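Plekitau Bench Notes
@plekitaubench

1/ I spent most of July comparing two sets of robot hands on the same pair of arms. Putting my notes in one thread because a few people asked which set I kept. Short version: I kept the five-finger ones, with some complaints.

2/ The two sets. First, the Canus two-jaw grippers, parallel, rubber pads, one motor each. Second, the Brinddale hands, four fingers and a thumb, tendon driven, with a small controller board in each palm. Same arms, same head camera, same control laptop for both.

3/ The job is tabletop food handling. Pick something up, put it on a plate, take it off again, hand it from left to right. No cutting or pouring. The operator wears gloves for the hands and holds a pair of triggers for the jaws.

4/ Weight first, since it affects everything else. The Canus gripper is 420 grams with its mounting plate. The Brinddale hand is 700 grams with its adapter. You notice that at full reach. I had to lower the acceleration limit on both arms before the wrists stopped shaking at the end of a move.

5/ Mounting. Canus bolts straight on, one connector, done before coffee. The Brinddale adapter needed its holes opened up slightly on the right side. I don't know if the adapter or my wrist flange was off. The left one went on without any work.

6/ I ran 332 scored attempts in total, split evenly between the two sets. An attempt counts as good if the object ends up where it should with no drop and no visible mark. Anything over 30 seconds is a fail, even if it gets there.

7/ Hard, simple objects: blocks, a mug, a spoon, a tape roll. The jaws win. They close the same way every time and the operator doesn't have to think about it. The hands can do all of these but take longer, mostly in the approach.

8/ The spoon flat on the table is the worst case for the hands. The fingertips are long and tapered, which sounds right for it, but they slide over the handle. The jaws just pinch it.

9/ Round fruit is where it changes. The jaws touch an apple at two small patches, and if you're a bit off center it rolls out. Squeeze harder and you bruise it. With the hand I put the fingers over and the thumb under and don't need much force at all.

10/ Grapes: a loose grape is fine with either. A whole bunch is bad with the jaws. They either crush the ones in the middle or come away with the stem. The hand can get under the bunch from the side. Slow, but it comes up in one piece more often than it doesn't.

11/ Plates. I thought the jaws would be better on a rim and they are, for lifting. For holding a plate still while the other arm works, I like the thumb. You can rest it on the rim with very little pressure and it stays put.

12/ Controller notes. The Brinddale board has a current limit per finger. The default is too high for food. I cut it by half and then set the thumb a little higher than the rest. Write your values down somewhere, they reset with the firmware update. Mine did, twice.

13/ Delay. I can feel a small lag on the hands that isn't there on the jaws. It doesn't matter when closing. It does matter on release, when you think you've let go and start pulling away. The fix on my side was waiting a beat. I'd like a better fix.

14/ Camera. I left the head camera where it was for both sets. The hands block more of the view than the jaws do, mostly the near side of the object. I tried a wrist camera too, but on the Brinddale side the thumb got in the way at half the poses I cared about, so it came off again.

15/ Apple on the plate, right hand, with the lower current limits:

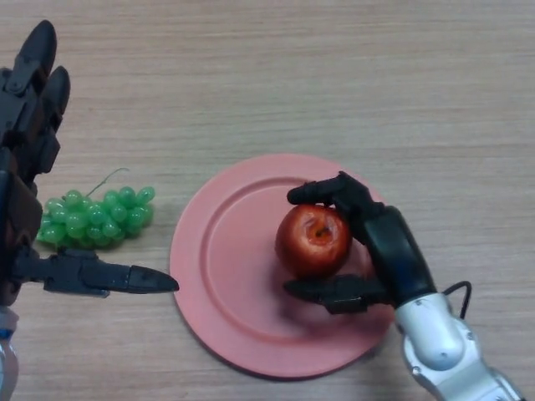
Right hand around the apple, left thumb at the edge of the plate. Grapes to the left.

16/ The way the upper finger arches and the thumb runs under is the grip I ended up using for most round things. Coming in from the lower right keeps the top of the fruit visible from the head camera, and that helps the operator more than any setting I changed.

17/ Cable routing still needs work. A loose loop near the wrist is OK for table work, but I wouldn't want it near a shelf edge. Pull it too tight and the wrist loses range. I'm going to try a spring guide next.

18/ Wear so far: one Canus pad replaced. On the Brinddale side, one tendon on the left hand went slack and had to be tightened. That takes a small hex key and a lot of patience. The manual shows the wrong screw, by the way. It's the one closer to the palm.

19/ If your objects are boxes and tools, get the jaws and save the money. For mixed food I'd take the hands, as long as you have time to tune them. I wouldn't mix one of each on the same robot. I tried it for an afternoon and kept using the wrong side.

20/ Someone asked about the Ait Brahim soft gripper. I have one on loan starting next month and will run the same objects with the same scoring. Settings file for the Brinddale boards is going up tonight once I've cleaned out my comments.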